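Three grippers, one kitchen and no washing up

I have a confession to make about the kitchen where I've spent most of my summer. I know where every cupboard is, I have opinions about the worktop, and I couldn't make a cup of tea in it if you paid me. It only exists inside a simulator.

The kitchen belongs to Bredness, a small outfit that builds virtual rooms for people who want to try out robot hands before spending money on real ones. I'd asked for a loan of the software because I kept getting the same letter from readers: I've got an arm, I've got a bit of budget, which gripper do I buy? Fair question! And I'm far too clumsy to answer it with real crockery.

So I lined up virtual versions of two parallel grippers, the Geltedik and the Broramance, plus a home-made design of my own that I'd rather not talk about yet. Each one got the same 14 jobs, 10 goes at each, with the camera mounted up on the wrist looking down past the fingers. I drove some of the runs myself with a hand controller and left the rest to Tefera, the control program that comes with the kitchen.

You learn a lot from that wrist view, mostly about how little you can see. Reaching over a big container is a good test of nerve. The inside renders as plain flat black, so there's nothing to judge your depth by, and with the fingers spread wide you're more or less feeling for the near rim. I was hopeless at it for the whole first evening (and a fair bit of the second).
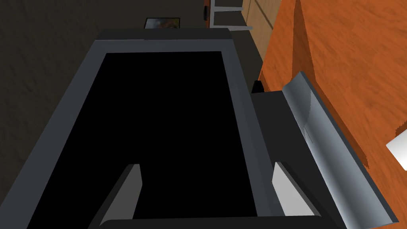
Thin fingers, fat fingers

I went in assuming that bigger fingers meant a better grip. They do, up to a point, and then they start bumping into everything. Long flat plates are lovely when you've got open space on both sides, and a right nuisance when there's a handle or a cupboard front close by and you have to come in at an angle.

The opening matters just as much. I'd been leaving the fingers as wide as they'd go, on the grounds that it's harder to miss, but a wide hand has a long way to close, and if you're off to one side then one finger gets there first and shoves the thing along the table. Tefera opens up just a bit more than it needs. Once I'd copied that, my scores crept up, and I stopped swearing at the screen quite so much.

Then there's the matter of odd shapes. Boxes are easy. Anything with a thin rod and a wide end is a pain, and you have to decide early which bit you're going for.

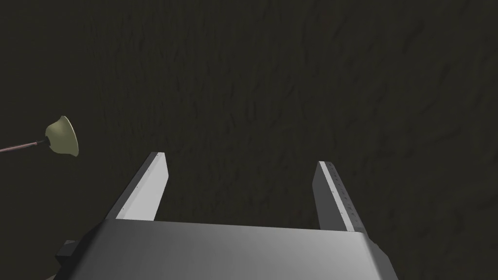
My own rule, after far too many tries, is to go for the rod every time and keep the wide end well clear of the fingertips. The Geltedik was happiest with this, I think because its tips are narrow and you can see past them. The Broramance could do it too, but I needed to back off and straighten up first, and by then I'd usually lost patience and gone at it sideways.

I should say something about speed. People always ask, and I timed everything like a good girl. All told I logged 558 runs before I ran out of evenings, counting the ones I'd messed up and started again, and the gap between the two bought designs was tiny. What slowed me down was lining up. If I'd spent those first few seconds getting the wrist square to the object, the grab itself was over in no time. If I hadn't, I could be there fiddling for ages.

Tall, flat things made that plainest of all. You want one finger either side, level, with a decent gap left and right, and you want to stop and look before you close. The shadows in the simulator have funny stepped edges and I kept steering by them, which was daft, as they slide about when the arm moves.
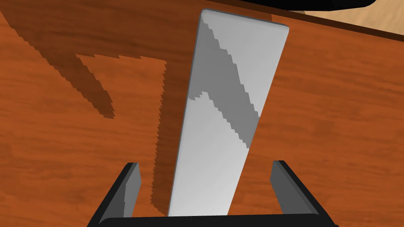

A friend at the magazine suggested I switch the shadows off altogether. I tried that for an evening and hated it. Everything seemed to float, and I misjudged the tabletop over and over. So they went back on, stair-steps and all, and I trained myself to watch the edges of the object instead.

As for which one I'd buy, it would be the Geltedik for a first gripper. It's forgiving, it closes gently, and it did well on 4 of the jobs that I'd marked down as impossible in my notebook. The Broramance is the one to have if you're mostly lifting boxy things with plenty of room around them, and I wouldn't argue with anybody who picked it.

My home-made one came last. I've since redrawn the fingers, shaved a bit off the tips and moved the camera higher, and I'll be putting the new version through the same jobs in October.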